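Keeping the Pura cell honest

Trurik runs its two-armed sorting cell from a back room in the Onsri building, between a photocopier and a sink. The cell is called Pura. It picks up kitchen utensils and puts them away, over and over, and most of the work of keeping it going has little to do with software.

The day starts with the fingers. Grit and grease build up on the inner faces, and a handle that held fine yesterday will start to turn in the grip. They get a wipe with a damp cloth, then a dry one, and the screws are checked with a hand driver. A loose finger is hard to spot by eye. It shows up as a faint click when the jaws close on nothing.

Next come the wrist cameras. Each is checked against a printed card, and if the picture has shifted by more than 2 millimetres the mount is reset. Bumps are the usual cause. The two arms share one table and they do touch now and then, mostly when a utensil has rolled toward the middle.

Cables wear out faster than anything else. Jusine, the shop that services the cell, used to replace the wrist leads when they failed. Since last winter it has swapped them every 800 hours of running, at a cost of 50 dollars a set. The old ones go in a bin for spare connectors. The new ones need slack at the wrist, enough for a full turn in either direction, and getting that loop right can take longer than the swap.

After any repair the cell does 16 slow picks before it goes back to normal speed. Spoons come first. Their handles are thin and their bowls are heavy, so a weak or crooked grip shows up right away. If one droops, the fingers come off and the job starts again.

The logbook is still paper. It hangs from a hook by the door, and the pen goes missing every October when the students arrive.

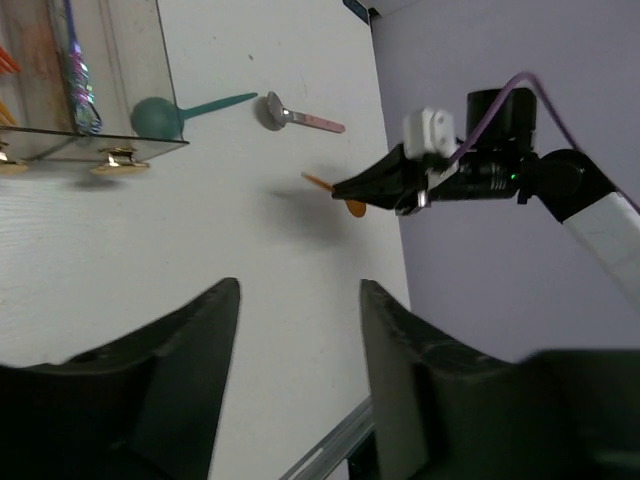
How often should the gripper fingers be cleaned?
Once a day before the first run is enough for the Pura cell, with a second wipe if handles begin to slip or turn in the grip.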